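Workshop notebook, 1 January 2024

Came in at noon. The building is cold, the heating is on the holiday program and I did not find how to change it. I wanted one quiet day for the rewinding of the fan motor from the Drallis dust extractor, and for putting in order my notes from the autumn, which are on four kinds of paper.

State of things before the break, for Haris and Tihomir, who come back first:

The Drallis motor was taken apart. The old winding is out and in the tin with the blue lid. Please do not throw it away, I still want to measure the wire from the second coil, where I do not trust my first reading. The slots are cleaned, but one of them had varnish left at the bottom and I scraped it again today with a piece of bamboo. A steel scraper is faster, but I have spoiled a lamination with it before and I was sorry for a long time.

Slot paper. I cut a new set from the thicker sheet. The first ones were too long and they folded at the corner when I pushed them in, so I cut them again with a smaller cuff. The cuff should stand out from the slot a little on both sides, only so much that you feel it with the nail. Nikau prefers to fold the cuff back over itself. I tried it his way on three slots and it does hold better, but then there is less room for the wire and with this motor we do not have much room to give. I will stay with the plain cuff and put a drop of varnish under it.

Wire. What we have on the shelf from Geketti is one size thinner than the original. The right size is on order since September and Bujar has written to them twice. I do not want to wait more. Two options:

a) wind with the thin wire and accept more heat
b) wind two thin wires in parallel and use fewer turns per slot than I would like

I made a test coil for each. Option b is ugly to wind, because the two wires want to cross, and each crossing takes space. After the second attempt I held them between two felt pads with a light pull and it went much better. The felt has to be changed when it becomes shiny. I forgot this and the third coil got a scratch in the enamel, I saw it only under the magnifier. Coil scrapped.

Decision: option b, with felt pads, and slow.

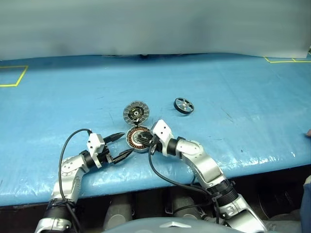 Motor in pieces on the blue sheet, copper stator near the middle.

About the turn count. In the old notebook Borislav wrote 109 for the complete phase, and I have counted 109 also on the coil which came out in one piece, so I believe it. His note says only "109, checked", without saying if he means one phase or one coil group. For people who come later: it is the phase. I have written it on the inside of the cover of this book, with a pen that does not wash off.

With two wires in parallel one must be careful what one calls a turn. One turn is both wires going around together. I say this because in the autumn Tihomir and I understood it differently for a whole afternoon, and we were both polite about it, so it took longer than necessary.

Winding, first phase. Started after tea. I used the small hand winder, the one with the wooden handle, and the form that Haris turned for the Nikolaidis pump. It is a little too wide for this stator, but if the coil is pressed gently from the sides before it goes in, it takes the right shape. I marked every tenth turn on paper with a pencil line. The mechanical counter skips when the handle is turned slowly, and I turn slowly. Somebody should look at the spring in it.

The coils went in without violence. I push the wires with the fiber tool, a few at a time, always from the same side, and I comb them straight with the flat end before the next few. If they lie crossed at the bottom of the slot, the last ones do not enter and then one begins to press, and pressing is how the enamel gets damaged. I had to take the second coil half out again for exactly this. It cost me the better part of an hour.

Wedges: the old ones were broken when I took them out. I made new ones from the fiberglass strip. Sanding outside only, with mask, and wipe the bench after. My forearms still itch from the last time.

Measurements. I checked each coil for continuity as it went in, and then from the winding to the core. No connection to the core on the insulation tester, with the setting we use always for these small motors. I let the tester stand on the winding for the full minute and the needle did not move from its place. This is before varnish, so it is only a first check and I do not celebrate it. The resistance I will measure when all three phases are in and the room has a normal temperature. Today it would only give us a number that somebody later compares to a warm one.

Leads. I changed my opinion about the sleeves. Until now I put the woven glass sleeve only where the lead leaves the end winding. On the old winding from this motor the insulation had rubbed through further out, at the place where the leads are tied, and I think this is what killed it. I can not prove it, because that part was burned too much. But the mark on the sleeve was flat on one side, as if it had been lying on something that shakes. So from now on: sleeve over the whole length up to the joint, and the lacing cord goes around the sleeve and never around the bare lead.

Lacing. I used the waxed cord and the knot from Borislav's drawing. The drawing shows the knot from behind, I am now quite sure of it. If you follow it as drawn you get a knot that slides. Turn the page over and hold it to the window, then it is right. I have put a pencil arrow beside it.

Bearings. The one at the fan side is rough. You feel it when you turn it with one finger, like fine sand. The other side is good, but I would change both, it makes no sense to open this motor again in spring for the price of one bearing. We have the size in the drawer, from the Prolia order, in the original paper. Please leave them in the paper until the day of assembly. Last year there was a bearing left open next to the grinder and I do not want to write about it again.

The old fan-side bearing came off with the small puller, after some oil and waiting. The shaft under it looks clean. There is a light ring where the inner race was sitting, which I can see but not feel with the nail. I would leave it.

Balance. The fan has one clip missing, or there was never one there, I can not decide from the marks. When we had the extractor running in the autumn it vibrated most near 4000 rpm and was quieter above that. Bujar thinks it is the sheet metal of the housing that sings and that the fan is innocent. It could be so. I propose that we run the motor first alone, clamped on the rubber mat without the fan, then with the fan, then in the housing, and write down at each step how it feels. Then we will know and can stop discussing it at lunch.

Varnish. Not today. The can was opened in the summer and there is skin on the top. Under the skin it seems normal, but I will first make a small trial on the scrapped coil, bake it, and see if it becomes hard all the way through. If it stays soft in the middle we buy new. The oven must be emptied before, there are still somebody's 3D printed brackets inside, and they are not mine.

Things I have noticed which have nothing to do with this motor:

– The magnifier lamp flickers again when the arm is lowered. I think the cable is broken inside at the second joint.
– We are nearly out of slot paper in the thin size. The thick is enough for the winter.
– The good side cutters are back in the drawer. Thank you to whoever it was.
– The sink drips. I put a cloth under it so that it is silent.

To do next, in this order if possible:

Wind the second phase, same form, same felt (new pads are cut, in the envelope with my handwriting).
Wind the third phase.
Joints. Haris, please do them with me, your soldering is more even than mine and the space between the end winding and the cover is very small.
Check the end winding height against the cover before anything gets varnished. I made a gauge from cardboard, it is the one with the notch. If the gauge does not go under, the winding must be pressed down and tied again.
Varnish trial on the scrapped coil.
Measure the wire from the old second coil, the tin with the blue lid, see first page of this entry.

Question for Nikau: when you rewound the motor of the band saw, did you connect the star point inside the motor or bring it out to the terminals? I can not find it in the notes. Inside would save space here, but then we can never measure one phase alone, and I like to be able to do this. I lean to bringing it out, if the hole for the cable is large enough. With the full sleeves it will be tight. I have tried with three pieces of scrap lead and they go through, but they were without the strain relief.

Stopped when it became dark, with the first phase in and wedged. The stator is under the clean cotton cloth on the left shelf, please do not put anything on top of it. The remaining wire is on the spindle with the end taped down – both ends, as there are two spools now and they must stay together.

Later, same evening: I looked once more at my pencil lines for the last coil and one line is doubtful. It is possible that I made the mark twice. I will weigh this coil's leftover wire against the others tomorrow before I continue, and if it does not agree, it comes out.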